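Section 4: Setting up the bottle corner

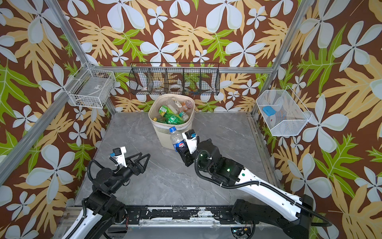
Figure 4.1 Bottle bin on the floor with the wall shelf mounted behind it and the wire basket on the left wall.

This section covers the bin, the wall shelf and the side basket. Fit the wallpaper and floor covering first (Section 3) and leave the paper to dry overnight before you put any weight on the walls. If you are setting up a Fosthorpe corner kit without wallpaper, the steps are the same.

Allow an afternoon. One person can do the job, but a second pair of hands helps at steps 4 and 5.

4.1 Before you start

You will need:

Duvano wall shelf, black wire mesh, with dividers
Ccori side basket, white wire
Ribbed plastic bin
Fixing pack, with 2 brackets for the shelf and 2 hooks for the basket
Screwdriver, pencil, tape measure and a small level
Low-tack masking tape
Dry cloth

Check the fixing pack against the card inside the bag. It should hold 9 screws, including one spare. If any are missing, quote part number 259 when you contact Dunirdale and a new pack will be sent out. Do not substitute longer screws from the shed. They can come through the other side of the panel.

CAUTION: Patterned wallpaper hides pencil marks. Put a strip of masking tape on the wall and mark on that.

4.2 Fitting the wall shelf

1. Stand the bin on the floor at the middle of the back wall. Put the tallest bottle you normally buy into it, upright, so you can see how high the load will reach.

2. Hold the shelf against the wall above the bin. There should be enough space underneath to lift out a tall bottle without knocking the mesh. If you can't get your hand in comfortably, go higher.

3. Run masking tape along the wall at that height. Check it with the level and mark the bracket holes on the tape.

4. Screw the brackets on finger-tight, then hang the shelf. Have your helper hold one end while you check the level again.

5. Tighten the screws. Stop when the bracket sits flat on the paper. Overtightening will wrinkle it, and the wrinkle won't come out.

6. Peel off the tape slowly, pulling down and back along the wall.

Note: The dividers lift out. If one is stiff, push it up from below with your thumb and ease it sideways. Don't lever it with the screwdriver or you will chip the coating.

4.3 Fitting the side basket

The side basket goes on the left wall, within reach of someone standing at the front. Left-handed households sometimes prefer the right wall, and the hooks will fit either side.

1. Mark both hook positions on masking tape, as before.

2. Fit the hooks and hang the basket. It should rest against the wall without tipping forward.

3. Attach the label to the front face. Write on it before you clip it on, as the mesh makes an awkward surface to press against.

4. Pull down gently on the front edge. If the basket moves, take it off and tighten the hooks.

CAUTION: The side basket is for light things only. Do not use it for full bottles, jars or tins.

4.4 What goes where

Wall shelf. Use this for small items you want to find quickly, such as tape, labels, a marker and a pair of scissors. Give each kind of thing its own compartment. A roll of tape keeps best lying in a middle compartment, where it can't roll to the end. Small containers need their lids on.

Side basket. Cloths, folded bags and similar. Keep it no more than half full or things at the bottom get forgotten.

Bin. Empty plastic drink bottles only. Glass should go in a separate solid-sided container, well away from children. Food scraps and soft plastics don't belong here either.

4.5 Filling the bin

1. Empty each bottle and give it a quick rinse. Let it drain upside down on the sink before it comes across to the bin. The sides are slotted, and anything left in a bottle will end up on the floor.

2. Check your local rules on caps. Some depots want them off and some want them left on. In areas where caps come off, keep a jar for them on the bench.

3. Leave labels on if you return bottles for a deposit. The depot may need the barcode.

4. Put large bottles in first, standing up, and fill the gaps with small ones. Bottles laid across the top are the first to roll off when the bin is carried.

5. Do not crush bottles that are going back for a deposit. For kerbside collection, follow your council's advice.

Note: The bin can look full when it is almost half air. Before you empty it, lift out whatever is lying crossways and stand it up. You may well get another few days out of it.

4.6 Emptying and cleaning

1. Clear the space in front of the bin, then slide it forward until it is well out from under the shelf. Lift it by the rim with both hands.

2. Tip the bottles into a bag or crate. Check for caps caught in the slots.

3. Wash the bin in warm soapy water and rinse. A bottle brush is good for the ribs. Stand it upside down outside to dry, but not in full sun for days at a time.

4. Wipe the floor where the bin stood. A damp cloth is enough for the marble-pattern surface. Avoid scouring powder, which dulls it.

5. Dust the shelf and basket with a dry cloth. For sticky spots use a damp one and dry the wire straight away — water sitting in the joins will mark it over time.

CAUTION: Don't spray cleaner at the wall. Spray the cloth, away from the paper, and wipe lightly.

4.7 If something isn't right

Shelf slopes to one side: Unhook it, loosen the lower bracket, lift to level and retighten.

Basket rattles: Check that both hooks are fully home. A small felt pad behind the bottom edge will stop the noise.

Bin slides when you drop a bottle in: Wipe the floor and the base of the bin. If it still moves, put a piece of non-slip matting underneath.

Sour smell: Usually one bottle that wasn't rinsed. Empty the bin, find it, and wash as in 4.6.

Small items fall through the shelf: Line that compartment with a piece of card cut to size.

Revised June. Steps by Yurani Salazar, checked by Jacobus Cele. Section 5 covers the front edge trim and spare panels.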